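Search this wiki
Go

Teaching by demonstration

Teaching by demonstration means showing a robot a job instead of typing out every move. I look after this page on the Lirkcombe wiki, so expect my opinions mixed in (sorry, purists!).

There are 2 common ways to do it. In hand guiding, you grab the arm and walk it through the motion while it records its joints. In remote control, or teleoperation, you stand back and steer with a second arm, a headset or a pair of hand controllers. I learned on hand guiding and still love it, though your own arms end up in the wrist camera's view all the time, and that can spoil the recording.

Shelf picking is a favorite first task. Bottles stand in neat rows, the colors help, and a beginner can record 100 tries in a day if the coffee holds out. I'd vary the starting spot on every try, even when it feels fussy.

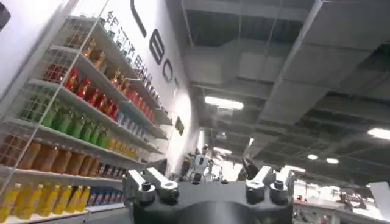
Yesenia Yupanqui wrote in to say that 100 is far too few for remote control, and that her own picks only got smooth after 200, once she quit rushing the last bit before the grip. Fair enough, I've slowed down there too.

Related pages
Hand guiding
Leader and follower arms
Skedus controller notes
Wrist cameras

Contact | Back to top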